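Thread: I spent my own money on the Clomeck hand-held gripper kit so that you can spend yours on groceries. Or on the kit. I haven't decided how this ends and I've been using it since January.

For anyone new: I write up small automation gear for people with a garage, a spare room or a very patient office manager. I don't get free units. I asked once and got a coupon for 5 percent off shipping.

What you're buying is a two-finger gripper you hold in your hand. You squeeze, the fingers close, you do a chore, and the recording goes off to teach a robot arm to do the same chore. The arm is sold separately. Everything worth having is sold separately.

Price: $966 for the kit as sold by Trumstead, the only US reseller I could find. Add the "task starter plan" and you're at $1,907. I added the task starter plan. We'll come to that.

Shipping took 15 days from their warehouse in Pokville. The tracking page said "arriving soon" for 11 of them, in a cheerful green.

In the box: gripper, cable, two spare finger pads, a bag of screws, a hex key, and a quick start card folded so many times it has become a structural object. The bag of screws is not mentioned on the card. I still have the bag of screws.

Assembly is mostly done for you. You fit the pads and check that the linkage moves freely. Mine had a stiff left side. I backed one screw off a quarter turn and it was fine. Support told me two days later to back one screw off a quarter turn.

The good part first, and I mean it. The squeeze feels right. Both fingers come in together, and after half an hour I quit looking at my hand and started looking at the work. I've used pricier grippers that felt like operating a salad server through a mailbox.

Weight is okay. Not "all day" okay, whatever the product page says. I'm good for a 40-minute stretch and then I start inventing reasons to check email.

Hard objects: boring, which is a compliment. Mugs, markers, a tape dispenser, little boxes. The recordings loaded without complaint and the playback matched what I remembered doing.

Soft objects are where the sales page gets poetic. "Handles fabric with confidence." I wanted to know whose confidence.

So I did towels. Towels are a fair test. They slump, they bunch, and a towel has no opinion about which way is up. The app's fabric lesson wants you to take a towel by the hem, lift, settle it, fold, and let go without dragging the whole thing sideways.

First attempts: I dragged the whole thing sideways.

Lesson learned, and I wish the card had said so: go for the hem band and stay off the loops. The flat woven part gives the pads something to press on. Grab a mouthful of terry and you tend to lift a sad little tent and leave the towel where it was.
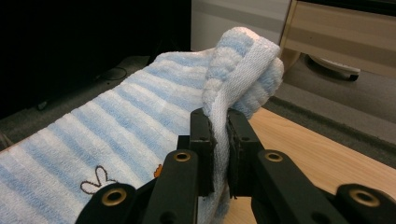
Can you use the kit without paying for the starter plan?
You can, as long as you're happy labeling and exporting the recordings yourself; the plan covers the guided lessons and the upload checks.

More on the plan, because it's half the bill. You get a library of guided tasks, a checker that looks over each recording, and "priority human review." The checker is quick and pretty strict. It threw out a bunch of my folds for "hesitation at release," and I felt seen.

The human review came back on a Saturday night with one line: "Good, slower at the corners." Best money I spent, if you ignore how much money it was.

The lesson library is thin. Fabric has towels, napkins and a pillowcase. No shirts. There's a page for shirts, with a picture of a clock on it. I asked when. They said the shirts lesson is "being folded into" a later release, and I refuse to believe that was an accident.

The voice prompts come in two styles, named Standard and Âu. I can't find out what Âu refers to. Standard says "release now." Âu says "release now" a bit more gently. I've switched to Âu.

Complaints, in the order I yelled them:

The cable is too short. If your desk is deep, your laptop has to come sit next to you like a nervous student.

The app logs you out mid-session if your screen sleeps. It keeps the recording but loses the label, so you end up with a folder full of "untitled task" and your own poor memory.

The spare pads are the same as the pads already fitted. For fabric I'd like a grippier set, and yes, those are sold separately, and no, they weren't in stock.

Warranty covers the linkage and leaves out the pads. The pads are the part that wears. Read that page before you order.

Who should get it: a small shop or a class that already owns an arm and is tired of steering it around with a joystick. You'll get more usable recordings per afternoon and fewer people muttering at a joystick.

Who shouldn't: anyone who wants a robot to do their laundry. With this, you do the laundry. You do the same piece of laundry over and over, carefully, at the corners.

My linen closet has never looked like this, by the way. Stacks. Edges lined up. A guest asked if I'd hired somebody.

I'd buy the bare kit again. I'd wait on the plan until the shirts lesson shows up, or grab it for one month if they ever sell it by the month. I asked Trumstead and they said they'd pass it along, so there's that.

Replies are open. If you've got the longer cable working, tell me which one you bought. And if you know what the bag of screws is for, please get in touch.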